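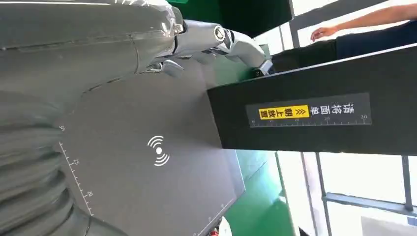
Okay, a thread on moving 3,115 miles with everything I own in boxes, because people keep asking how it went and I keep giving a different answer depending on how tired I am.

First thing. I started packing in May for a move in July and I still ran out of time. Books went first because they're easy and they make you feel like you're winning. Then you hit the kitchen drawers and it all falls apart. There is no good box for a whisk.

I got quotes from a few movers. The cheapest wanted me to be "flexible" with a delivery window of three weeks, and I am not a flexible person when it comes to where my bed is. I went with Macedo, the mid-priced one. Small outfit, they picked up the phone, and the woman on the line asked me if I had stairs before I'd even said hello properly. I liked that.

I did have stairs. So many stairs.

The weight estimate is the part I'd do differently. I guessed over the phone, room by room, like "oh, a normal amount of stuff." The truck got weighed and my normal amount of stuff came to 1,651 pounds over my guess. That cost me an extra $900, paid before they'd unload a single chair. It was all in the contract, I just hadn't read that page.

So if you're doing this: get somebody to come look at your place in person or on video. Open the closets for them! I kept mine shut out of embarrassment and paid for it.

Things I moved across the country that I should not have: a futon frame with no futon. Two bread machines. A full box labeled MISC CORDS that I'd already moved once before, from the apartment before this one, without opening it. It still has the old tape on it under the new tape.

Things I gave away that I miss every single day: my big stockpot, my good step stool, and the ugly green lamp. I have looked for that lamp online more times than I want to admit. If you bought it off my porch in Lernden, I hope it's happy.

Someone in the replies wants to know about labeling. I had a system. Colored tape, one color per room, a spreadsheet on my phone with what was in each box. It lasted until the last two nights, when I was throwing shampoo in with picture frames and writing STUFF on the side. There were 7 boxes marked STUFF. Those 7 had everything I needed in the first week – can opener, shower curtain, phone charger, the good scissors.

Pack one bag like you're going to a hotel for five days. Clothes, meds, towel, toilet paper, a knife for the tape. Keep it in the car with you. I did this part right and I felt like a genius at midnight in an empty apartment eating crackers.

The drive itself was lovely, by the way. I'd been dreading it. I had a whole playlist and barely used it. I stopped in Hanatby for gas and ended up staying the night because there was a diner with pie and the motel next door had a sign that said CLEAN, just the one word. It was clean. The pie was sour cherry and I had it again for breakfast.

Update for those asking about the cat: she yelled for the first forty minutes of every day and then slept like a loaf until dinner. She hated the motel and loved the bathtub in the motel. She's fine. She has a window now with pigeons and has never been busier.

Oh, and change your address way earlier than you think. I did the post office and the bank and felt very grown up, then remembered the pharmacy, the car insurance, the dentist, and a sock subscription I signed up for years ago. Whoever lives in my old place is getting some nice socks.

I also used an app called Funo to keep track of the to-do list. It was okay? I liked checking things off. It sent me a reminder to "defrost freezer" while I was two states away, and yeah, I had not defrosted the freezer. Sorry to my old landlord. I did get most of the deposit back.

Where I'm at now: most of the boxes are open, the bed is up, the bookshelf is on the wrong wall and I'm pretending I like it there. I've found a grocery store with decent tomatoes. I still walk to the wrong side of the kitchen for the forks.

Going to try and find that lamp again tonight. If anyone has a lead on a green ceramic one, kind of lumpy, pull chain, my messages are open.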